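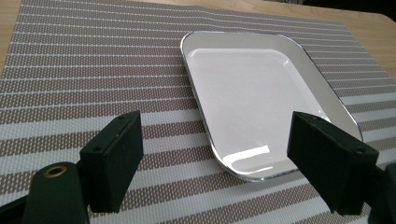 How many demonstrations do you need per task before it's worth training anything?
Fewer than you fear if they vary, and more than you can stomach if they're all the same. I'd collect 50 or so, train on those, see where it falls over, then collect more of whatever it fell over on.

pumo_dan
Posted December 22, 2025
That's the stock reply, and I've given it myself. I now have 154 demos of picking up one shallow white tray off a striped placemat and the policy still closes its fingers on fresh air beside the rim. Hand-held gripper, camera on the gripper, same table throughout. Before I ruin Christmas by recording more, is it the count or is it me?

clisthorpe_kev
It's you. How many placemats?

pumo_dan
One. It came with the table.

clisthorpe_kev
Then you have taught it stripes. Swap the mat, do 52 on bare table, retrain and report back.

Danai Vasilakis
I'd not be so quick to blame the mat. A glossy white tray with a silver rim is a horrid thing to learn from. The glare slides along the edge whenever the light shifts, and the model may well be chasing the glare. What time of day did you record?

pumo_dan
Afternoons, after lunch, by the window. All of them. I can hear how that sounds.

Danai Vasilakis
Do a batch in the morning and a batch under the ceiling light with the curtains shut. Leave the mat where it is for now, or you'll change two things and learn nothing about either.

clisthorpe_kev
Or change both and have a working tray picker by New Year. He's clearing a table, Danai, he isn't writing a thesis.

borkowska_fan
Nobody has asked about the approach. Do you always come in with the fingers either side and the tray turned the same way? My first set on the Illero rig was 118 episodes of me being extremely tidy. It had never seen a bad start, so it had no idea how to get out of one.

pumo_dan
Tray goes on the diagonal most of the time because that's how it lands when I put it down. I bin any take where I fumble.

borkowska_fan
Stop binning them. If you fumbled and then got it, that's the most useful thing you recorded all week.

Danai Vasilakis
Half agree. Keep the ones where you recover neatly. The ones where you chase the tray across the mat teach it to chase the tray across the mat.

clisthorpe_kev
Mine does that. Very committed to it.

pumo_dan
Right. Curtains shut, tray at silly angles, fumbles kept if dignified. Mat stays until February, when Kev can have it.

clisthorpe_kev
I don't want it. Do seven on bare wood tonight, just to humour me.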